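Setting up a practice kitchen in simulation before you cut any metal

I've been building a two-armed robot in our shared workshop in Kekthorpe since June, and the best decision I made was to stop bolting things together for a while and get the whole thing moving on screen first. So this part of the tutorial is all about the sim. You don't need a fancy computer! Mine is the old workshop desktop with the sticky fan.

Start with the room. I used Drokent for the rendering because it was already installed, but any simulator that reads your robot file will do. Put in a counter, a table and some everyday stuff to reach for. I've got a toaster in mine, a little orange fruit and a few smaller bits. Don't go overboard on furniture until the arms behave.

Next, import the robot and give both arms a home position. Mulder (that's my name for the robot, long story) has two arms with a gripper on each, and I keep the view from the body, looking out over the top of it. 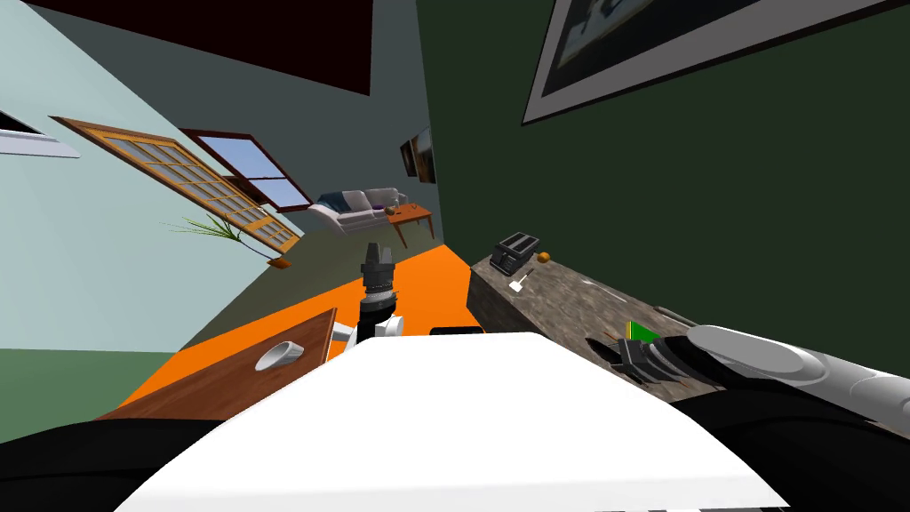

Anyway, home positions. Write them down somewhere that isn't the sim, please. I lost mine when I reinstalled and spent an entire evening nudging joints back to where they'd been. Now they live in a plain text file called takix_home, and I make a copy every time I change anything.

Once the arms go home reliably, check the physics step. My first setting was way too coarse and the fingers sank right into whatever they touched. I ended up cutting the step in half twice, and after that contact looked sensible. It's slower, sure, but I'd much rather wait than chase weird collisions all night.

Then try this:

1. Move one arm at a time, slowly, through its full range.
2. Move both together and watch the gap between them.
3. Bring them up on either side of something and stop before you touch it.
4. Save the log. Mine came to 3591 lines, most of it joint angles.

Step 3 is where I found out my left and right arms had different speed limits. One typo! Check both sides of your config.
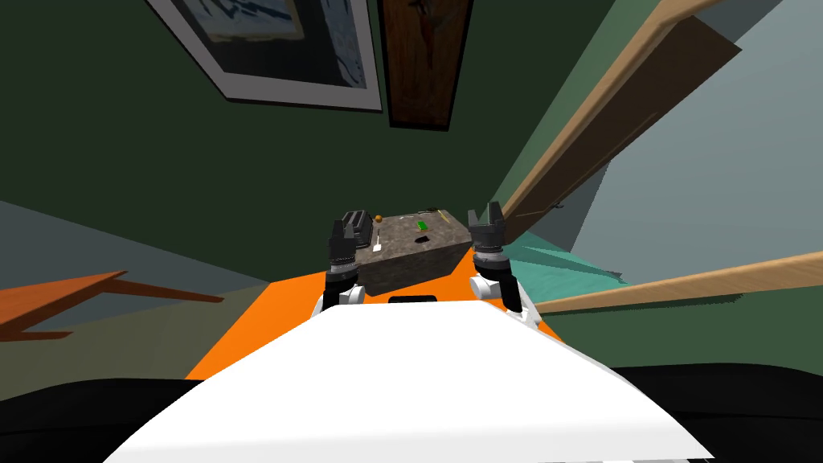
Amber Brouwer wrote in to say she skips the one-arm test completely and goes right to both arms, and that her speed limits come from a single shared line so they can't drift apart. I love the shared line and stole it immediately. I'm still doing the one-arm test, though, it's caught almost 100 silly mistakes for me so far.

Last job for this part is the grippers. Open them all the way, close them all the way, and look at the fingers up close at both ends. If they overlap when closed, your joint limit is off, so back it down a hair and try again. Soft-looking objects are worth a go too, but keep them as rigid shapes for now. Real squish eats up computer time and you'll be sitting there with a frozen screen.
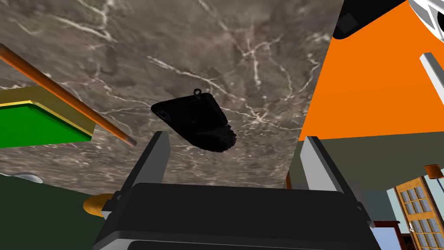
Gripper fingers open, with the black bag just above them.

Part 2 is the wiring, and I'll post my parts list along with it. If your arms shake at the home position, turn the gains down before you change anything else, then send me your config and I'll take a look.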